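We got to Prurska just after nine, which left us first in the queue for the Wement mill open day and first at the tea urn as well. I've wanted to see inside a working woollen mill for years, and this one still does everything on one site, from raw fleece to finished cloth.

The tour starts in the sorting loft, and what a smell! Lanolin, dust and a bit of wet dog. You're allowed to push your arms into the fleeces, and your hands come out soft as anything. From there it's down a steep stair to the carding room, where the wool goes in as a matted heap and comes off the far end as a sort of cloud. I could have stood there all morning.

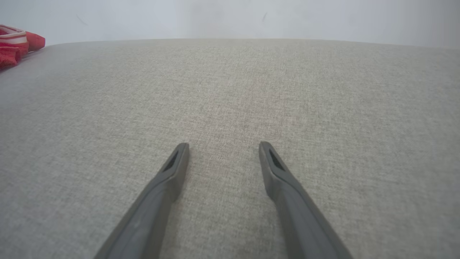 Spinning was the loudest part until we reached the looms. There are 116 people on the payroll and it felt as if most of them had come in to show us something. One of the weavers stopped her loom, snapped a thread on purpose and had us try to find the break. I was hopeless at it. She found it with her eyes shut – just ran a thumb along the warp and there it was.

They weave two main cloths at the moment. Graltine is the heavy one, meant for chairs and window seats, and Yang is lighter and has a lovely drape to it (I've already got plans for curtains). The samples come round on a big ring and you can pull and scrunch them as much as you like.
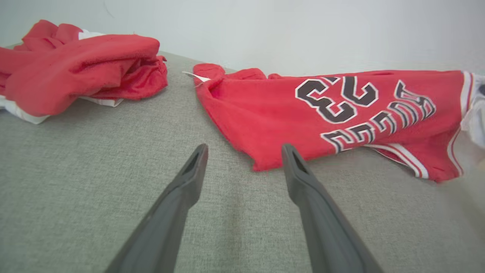
Finishing was the bit I knew least about. The cloth gets washed, shrunk, brushed and pressed, and a length loses roughly a tenth of its width along the way. We were handed a piece from before and a piece from after, and I'd never have guessed they came off the same loom. The dye house was closed for repairs, sadly, but they hope to have it open again by August.

Lunch was leek soup and a cheese scone in the old boiler house. Go early if you want a scone. The remnant shop is across the yard and takes cards, and the bus back to the station leaves from the main gate at ten past the hour. I came home with two metres of Graltine in moss green and a bag of offcuts for patchwork.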